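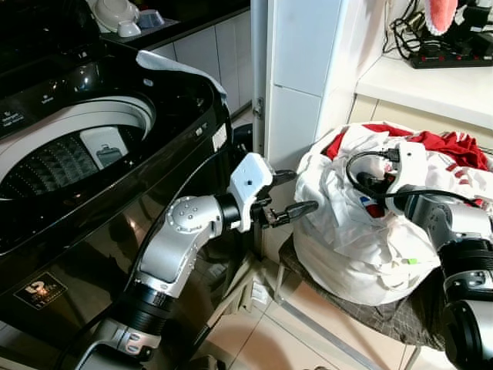 第10期 · 串文

1
各位晚上好呀,又到了我絮絮叨叨的时间。上一期结尾答应过大家,这期专门讲讲旧毛衣、旧羊毛毯子怎么照顾,结果拖了好久,私信里催的人一个接一个,实在不好意思。今天泡了一大壶茶坐下来写,可能会写得很长,你们分几次看也没关系的。

2
先交代一下我自己。我不是学纺织的,以前在出版社做校对,退休以后才开始认真织毛衣、补毛衣。所以下面讲的都是一个普通人在家里慢慢摸出来的做法,哪里讲错了,懂行的朋友请直接在底下说,我脸皮厚,不怕的。

3
这期的起因是一条毯子。Sneha Negi搬家的时候整理出来一条她外婆留下的羊毛毯,深红底子,边上一圈手工锁的线,有几处已经松了。她不敢洗,也不敢扔,就用旧床单包着背到我这里来,进门第一句话是“你先别骂我,它在箱子里放了好多年”。我怎么会骂她呢,我自己箱子里也有这样的东西。

4
打开的时候一股樟脑味,呛得我们俩一起咳嗽。味道重其实是小事,羊毛最会吸味道,也最会放味道,给它时间就行。我们把毯子搭在阳台背阴的地方晾了3天,白天搭出去,晚上收进来,第二天换一面。不要放在大太阳底下暴晒哦,深色的老染料很容易褪,褪了就回不来了。

5
很多人一拿到旧羊毛就急着下水,我劝你忍一忍。先抖,再刷,再晾,这几步做完你再闻一闻、看一看,有一半的东西根本不用洗。刷子用软毛的,顺着一个方向轻轻刷,别来回搓。我用的那把是从旧货摊上淘来的衣刷,木柄都磨亮了,毛倒还很软,特别顺手!

6
刷的时候顺便检查虫眼。把毯子对着窗户举起来(找个人帮你举另一头),透光的小点就是要补的地方。用别色的细棉线在旁边打个松松的结做记号,等洗完晾干再补。不要用水笔,也不要用粉笔,尤其是不要相信“水洗即消”这四个字,我吃过亏的,那件米色开衫上的蓝点子到现在还在。

7
发现有活虫或者虫卵怎么办?别慌。装进厚塑料袋,把空气尽量挤出来,扎紧,放冰柜里冻上一阵子,取出来让它慢慢回到室温,再冻一次。取出来以后不要马上打开袋子,外面会结水珠,等水珠干了再开。家里冰柜小的,就折好了一件一件轮流来,急不得。

8
好,现在讲洗。能不能放洗衣机,是问得最多的问题。我的回答一直没变过:标签上写了可以机洗的羊毛,放心按标签来;没有标签的、手织的、长辈留下来的,请你用手。洗衣机我每天都在用,床单毛巾袜子全靠它,我对它一点意见也没有,只是羊毛这种脾气,它又怕热又怕搅,两样一凑就毡化,一毡化就缩,缩了以后硬邦邦的一块,哭也没用。

9
(Édgar Urrego看到这里一定在笑。他那件套头衫就是这么变成他外甥的套头衫的,而且外甥今年也穿不下了。)

10
手洗的水,凉的或者微微有点温就够了。有个笨办法,手腕内侧伸进去,觉得既不冰也不暖,就是对的。洗的水和漂的水温度要一样,这一点比用什么洗涤剂都要紧。羊毛不怕凉,它怕的是一下子凉一下子热。

11
洗涤剂用中性的,少放。我外婆那一辈会用淘米水,我试过,说实话洗得不太干净,但是手感真的软,留作回忆吧。含酶的洗衣粉不要用,羊毛是蛋白质,酶就是专门对付蛋白质的。漂白的就更不要想了。

12
先把洗涤剂在水里化开,再放衣服,按下去让水浸透,然后——什么也别做。泡着就好,不要搓不要拧不要揉,中间最多用手掌轻轻压几下。我知道很多人忍不住,总觉得不使劲就没洗。你去倒杯水喝,看两页书,回来你会发现水已经有颜色了。

13
说到颜色,深色旧毯子第一次下水前一定要试色。用湿的白棉布按在不起眼的角上,压一会儿,看布上有没有印子。Sneha那条红毯子压出来一点淡淡的粉色,我们俩对着那块布看了半天,最后决定只做局部清理,边角脏的地方用湿布一点点按,大面上就靠晾和刷。她有点失望,我说咱们要的是它再陪你几十年,颜色鲜不鲜亮先放一放嘛。

14
漂洗的时候托着底把衣服捞起来,千万别提着领子或者肩膀,湿羊毛很重,一提就长。我有一件毛衣两个袖子到膝盖,就是年轻的时候不懂事提出来的,后来拆了重新织成了围脖。

15
去水:平铺在大浴巾上,连浴巾一起卷起来,像卷寿司那样,然后用手压,或者干脆跪上去压(我膝盖不好,现在改成坐上去了,样子不太好看,关起门来做)。一条浴巾不够就换一条。卷完之后衣服应该是潮的,不滴水。

16
晾的时候平铺,把形状理好。袖子摆直,领口收拢,下摆拉齐,左右对着量一量。这会儿羊毛最听话,你把它摆成什么样,它干了就是什么样。用晾网最好,没有晾网就铺在浴巾上,每天翻个面、换条干浴巾。别用衣架!别用夹子!别放暖气片上!三个感叹号送给去年冬天的我自己。

17
去年12月我们小组做过一次旧衣交换,Brigitta Auer带来一件提花开衫,说是她婆婆织的,纽扣掉了两颗,肘部磨得快透了。大家围着看了很久,针脚那个匀啊,反面比我的正面都整齐。那天谁也没舍得要走,最后大家一致要求她带回去自己穿,由我们帮着补。

18
补肘部这件事值得单独讲讲。洞还没有破开、只是磨薄的时候补,是最好补的,用同样粗细的线,顺着原来的针路走一遍,专业一点叫“平针绣补”,其实就是照着原来的线圈描一遍。找不到同色的线也不要紧,找个好看的别色,大大方方地补,我现在反而喜欢看得出来的补丁。

19
已经破开的洞,先把四周脱散的线圈用细针穿起来,别让它继续跑,然后先拉竖线再织横线,跟编小竹席一个道理。里面垫个圆圆的东西撑着,专门的补袜蘑菇当然好,没有的话用个光滑的小木球、旧灯泡都行。线不要拉太紧,拉紧了补丁会皱成一朵花。

20
线去哪里找?首选是衣服自己身上找。很多手织的毛衣缝合处会留长长的线头,翻过来看看侧缝和领口里面。再就是旧衣服拆线,我有一个饼干桶,装的全是零碎线头,Muammer Canpolat叫它“颜料盒”,每次来都要打开看看,看完再盖上,也不拿。

21
有人问我平时在哪里买线。我常去的一家小店叫Gemcombe,老板娘会把剩下的小绞线按颜色插在筐里论绞卖,补衣服刚刚好,不用为了一个洞买一大团。网上的话,Flikden上有人转让尾线,图片颜色跟实物多少会有点出入,要有心理准备。没有人给我钱让我说这个啊,我倒是在那边花了不少。

22
线的粗细拿不准,剪一小段旧线,和新线一起对折套住,像两个小圆环扣在一起,然后把两头捻一捻,用手指从这头摸到那头。摸不出粗细变化就是差不多。这是Desta Lencho教我的,我当场试了好几遍,像小孩子学会了变戏法。

23
再来说收纳。收进去之前一定要是干净的,这句话我说过很多遍了,还要再说一遍。虫子喜欢的是汗、油、饭菜渍,干净的羊毛它们兴趣小很多。穿过一次觉得还干净、想着明年再说的那件,往往就是被咬的那件。

24
折起来放,不要挂。大件毯子折的时候中间垫一层旧棉布或者无酸纸,隔几个月拿出来换个折法,折痕老在同一个地方,纤维会断的。箱子不要塞满,手能插进去才算合适。樟木块、薰衣草包放着可以,当个帮手,别指望它们包办一切,香味淡了要用砂纸磨一磨或者换新的。真空袋我不太用,压扁了的羊毛要很久才肯蓬起来,旅行的时候应个急还行。

25
我自己有个习惯,每年换季的时候在本子上记一笔:哪件洗了,哪件补了,放在哪个箱子。校对做久了的毛病,什么都想留个底。本子今年写到第346页,纸都有点发黄了,翻回前面还能看到当年记着“灰背心,左腋下,补两处”,那件灰背心早送人了,不知道现在在谁身上。

26
顺便回复几条上期的留言,攒了很多,挑大家都问到的说。

有朋友问起球。起球是正常的,短纤维跑出来缠成团,新毛衣头几次穿最厉害,后面会慢慢少。平放在桌上,用除球梳轻轻梳,或者拿小剪刀一颗一颗剪。请不要用手拽,越拽越多。

27
有朋友问羊绒和羊毛是不是洗法一样。大体一样,羊绒再轻一些,泡的时间再短一些。马海毛干了以后可以抖一抖,用软刷子把毛挑起来,会蓬蓬的很可爱。兔毛我没有经验,不敢乱讲。

28
有朋友问衣服已经缩了还能不能救。缩得不厉害的,可以在凉水里放一点护发素泡一泡,卷干水以后平铺着一点点往外拉,拉一会儿歇一会儿,用不锈的珠针固定在泡沫垫上等干。能回来多少看运气。已经变成毡的那种就别折腾了,剪开做杯垫、做热水袋套子,都很好用,剪了也不会脱线,我家里的隔热垫就是这么来的。

29
还有朋友问送干洗行不行。当然行,结构复杂的大衣、有里布有垫肩的,我自己也送。送之前口袋掏干净,把污渍的位置和来历告诉店里,取回来把塑料套拿掉,挂在通风的地方散散味道再收。套着塑料袋进衣柜这个习惯,能改就改吧。

30
咖啡、红酒洒上去了怎么办:马上用干净的白布按,吸一点换一面,再用凉水沾湿了接着按。从外圈往中间按,不要擦。油渍就撒一点玉米淀粉,放一晚上,第二天刷掉,一次不行再来一次。蜡油等它硬了,慢慢用手掰。

31
讲回那条红毯子。锁边松掉的地方,我和Sneha花了两个下午,她缝一边我缝一边。她从来没有缝过东西,第一排针脚歪歪扭扭的,想拆,我没让她拆。外婆那一段细细密密,她这一段东倒西歪,连在一起看着还挺亲的。缝着缝着她讲起小时候夏天在外婆家,午睡也非要盖着这条毯子,盖得一头汗,大人怎么劝都不听。

32
她还讲外婆家那边管这种毯子有一个叫法,我听着像是Bisht,后来她又说Bisht是隔壁那户人家的姓,毯子是从他们家买来的,家里人叫着叫着就混了。我听得糊里糊涂,但是很喜欢这样的故事,东西用久了,名字也会跟着人走。

33
接下来说点小组的事。我们这个缝补小组叫Zevumar,名字是Muammer随口编的,没有意思,当时大家想了一晚上都没想好,他把几个人提的字拼到一块儿,念着顺口就定了。串文的关注人数已经接近1,000了,我截图发给女儿看,她回了我一个大拇指,又补了一句“妈你少熬夜”。

34
新来的朋友也欢迎呀,不会针线完全没有关系。带一件你舍不得扔的衣服来就行,针和线我们都有。老花镜请自备,上回三个人轮着戴一副,穿个针穿了半天。

35
下一期想讲纽扣。怎么钉才不容易掉、厚大衣的扣子为什么要留一截线脚、背面那颗小扣子是做什么用的。Brigitta答应把她收着的老纽扣带来给大家看,有贝壳的也有牛角的。你们家里要是也有一罐子旧纽扣,可以先翻出来洗洗晾晾,温水加一点点肥皂,木头的和布包的不要泡水,擦一擦就好。

36
另外Édgar让我替他问一句,谁会织那种没有侧缝、从领口往下织的套头衫?他想给自己重新织一件,这回保证手洗。他之前只织过围巾,织到一半宽度还会变,所以请有耐心的朋友私信他,没有耐心的也请先考虑考虑。

37
Desta问能不能把羊毛对照着写一份棉麻的,可以的,排在纽扣后面。棉麻比羊毛皮实得多,能写的主要是怎么去黄、怎么熨、旧床单薄了怎么翻边再用。你们有什么问题可以先留在这条底下,我集中看,一个人看难免有漏的,漏了就再敲我一下。

38
茶已经喝到没有味道了,我去续一壶。补过的毛衣、毯子欢迎晒出来,补得歪也晒,我特别爱看。大家晚安,天冷了,晚上毯子盖好。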